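Can a robot put the leftovers away yet?

April 21, 2026

I've been asking some version of this question since I was a kid watching cartoons with robot maids in them, and for most of that time the answer was a flat no. Now I'd say it's "sort of, on a good day, in the right kitchen," and I can't tell you how happy that makes me!

What got me going again was a long evening with my friend Tibor Kozma, who trains hand controllers in simulation for a small outfit called Tundau. He let me sit next to him and watch the runs go by. The chore he's working on is lids. Lids on pots, lids on jars, lids on the kind of tub you put soup in. I thought that would be dull and I stayed for over 3 hours.

Think about what your own hand does with a lid. You reach over without really looking, your fingers find the knob, you pinch just hard enough, and if it sticks you wiggle it (I do, anyway) while the other hand holds the pot still. A controller has to get all of that from somewhere. Tibor's current one gets 500 practice lids in a batch, each with the pot in a slightly different spot, and some of the early attempts are wonderful. Pots shoved clean across the table. Fingers closing on nothing, very gently, with great confidence.

By the later batches it had the approach down. The hand comes in low and the fingers go to either side of the knob, and I caught myself leaning toward the screen every time.

So where are we with chores in general? My own scorecard, from reading too much and pestering people:

Vacuuming a floor: yes, long ago, if you pick up your socks first.

Moving identical boxes in a warehouse: yes. The Wulari depot near my sister's place runs two arms on this all night.

Folding towels: yes, slowly. I timed one demo at 15 minutes for a small stack and I still clapped.

Folding a fitted sheet: no, but I can't do that either.

Lids, drawers, cupboard doors: getting there. Good in simulation, patchier on real hardware, where knobs are greasy and pots slide.

Clearing a table after dinner, start to finish: no. Too many different things, some of them breakable, some of them half full.

Tibor wants to try his controller on a physical hand in July and has promised me a seat. I've already offered to bring my worst saucepan. 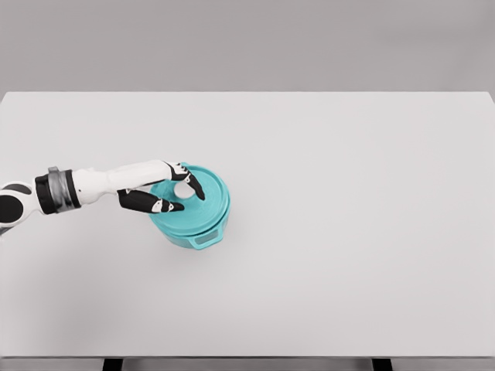
Going for the knob on the teal pot, in simulation.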